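Section 6. Rules for the Shared Table

Read this section before you power the arms for the first time at a new table, even if the same arms ran fine somewhere else. Most of the trouble reported to Minell comes from the table and the people near it, and very little from the arms.

6.1 What this section can and cannot do

These rules cover two-arm tabletop work with the Koster control box and Olness grippers, with people in the same room. They do not make your setup compliant with anything. Compliance is decided by whoever assesses your actual room and your actual task, and a printed guide can't stand in for that person. If a reseller told you otherwise, ask for it in writing.

The word "collaborative" on a carton describes a feature set. An arm with force limiting can still be unsafe if it is holding something sharp, or if somebody's hand is between the gripper and a hard edge. Judge the whole job: arm, gripper, object, table, people.

6.2 Before you apply power

1. Mark the reach of each arm on the floor and on the table. Use the arm at full stretch with the gripper fitted. The reach figure on the data sheet leaves the gripper out.

2. Check where the chairs are. Anyone sitting within the marked reach has to move before power goes on. Sitting outside it is fine, but put the chair where it can't roll in.

3. Find the stop button and press it. Then have the other person in the room find it and press it, without being told where it is. If they have to look, move it.

4. Read the force limit shown on the Koster front panel. If it says 1636, that is a fault code and no limit at all. Go to Section 9.

5. Route the cables. Anything with a plug on it that crosses the tabletop should be outside the reach of both arms or fixed down. Lamp cords get forgotten more than any other kind.

6. Set the speed to the setup value. Leave it there until you have finished 6.4.

NOTE: Steps 1 to 6 are done every time the table is moved. "We only moved it a little" is the usual opening of a fault report.

6.3 What goes on the table

Setup guides tend to show a bare table with a single foam block in the middle. Real work doesn't look like that, and a rule that only holds for a foam block is no use to you. Plan for what will really be there.

Place a mat under the working area so that light objects don't slide when a finger brushes them. The mat must lie flat. A curled edge will catch a fingertip, and the arm will then report a contact that has nothing to do with the task.

Keep the objects you want handled away from the objects that are only standing there. Lamps, tissue boxes and bags count as obstacles whether or not your task list mentions them. The planning software knows about an obstacle only if someone entered it. We have read claims that the vision add-on "sees everything on the table" and we would not rely on them. Crumpled clear plastic is a fair test. So is a clear container with the lid up.
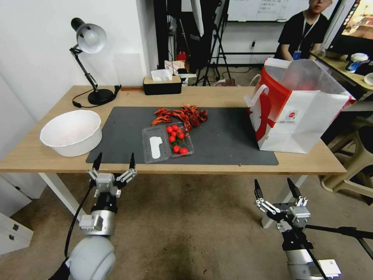 Food needs its own decision, made before the session and written on the task sheet. Either it is a prop or somebody is going to eat it. There is no third category, and people will invent one around lunchtime.

1. If it is a prop, put it in a tray labeled PROP and throw it out at the end of the session. Do not put it back in a shared fridge.

2. If it will be eaten, stop. The standard Olness fingertips are not sold for food contact, and wiping them down does not change that. You need different fingertips, a cleaning procedure and somebody qualified to approve both.

3. Treat shellfish, nuts and eggs as allergens even when they are props. Tell everyone in the room, wear gloves when clearing up, and clean the mat and the fingertips before the next task.

4. Wipe up liquid as soon as you see it, with the arms stopped. Pausing the program does not count as stopping the arms. See 6.5.

Soft fruit is a poor way to judge grip force, by the way. A tomato that comes through one pick without splitting tells you about that tomato. Use the test puck supplied with the gripper and write down the reading.

6.4 First motion check

1. Clear the table down to the mat.

2. Start the left arm alone and run it to each corner of its marked reach. Stand back and watch the elbow, not only the gripper. People get bumped by elbows.

3. Repeat with the right arm alone.

4. Run both arms together at setup speed. They should refuse to enter the shared zone at the same time. If they both enter, stop and go back to the zone settings.

5. Put the objects back one at a time, tall things first, and repeat step 4 after each tall one.

6. Press the stop button while both arms are moving. Both must halt. If one halts and the other finishes its move, do not use the system, however short the move was.

CAUTION: The motion check takes longer than the sales sheet says. Do it anyway. A shortened check is worse than none, in our view, because the log will show it as passed.

6.5 Pause, stop, off

These three are mixed up constantly, partly because older Koster panels used nearly the same symbol for two of them.

Pause holds the program. The motors are live and the arm may move again with no warning if another station releases it.

Stop removes motion power. The brakes hold the arms where they are. Reach in only in this state or the next one.

Off removes all power. The grippers may relax, so anything they are holding may drop. Support it first.

Do not reach into the marked area on Pause, even for a second, even to turn a label around. If this rule keeps getting broken at your table, look at why people are reaching in so often. Usually the objects were set up badly, and a sign on the wall won't fix that.

6.6 Other people in the room

A person working at the next desk has agreed to nothing. They may be wearing headphones and they may stand up backward. Whoever runs the session is responsible for them, and that can't be passed on with a notice on the door.

1. Say out loud when the arms go live. A light is good, and a voice is better.

2. Keep lanyards, loose sleeves and long hair out of the marked area. Badges come off or go in a pocket before you lean over the table.

3. One operator at a time holds the enable switch. Do not tape it down. We mention this only because returned units arrive with the tape still on.

4. If the cameras record people, get their consent before the session. A blurred face is still a recording.

6.7 Records

Keep a log for each table. It should have the force reading, the motion check result, the food decision and the name of the operator. The Solteo logging tool will fill in some of this for you and offer to sign it as well. Turn the signing off. A signature that appears by itself shows that the software was running and very little else.

The tool keeps 400 sessions and then writes over the oldest without asking. Export before you get there.

Replace the fingertip pads after 540 hours of gripping, or sooner if they look shiny or a corner lifts. The counter on the panel counts powered hours, so it will run ahead of you. That errs on the safe side and we have left it alone.

6.8 If something goes wrong

1. Press Stop.

2. Look after the person first, if there is one.

3. Leave the objects where they are and photograph the table.

4. Write down what you saw before you open the log. People who read the log first tend to remember what it says.

5. Do not restart to "see if it does it again" until someone other than the operator has looked at the setup.

For fault codes, continue to Section 9. For changing fingertips, see Section 7.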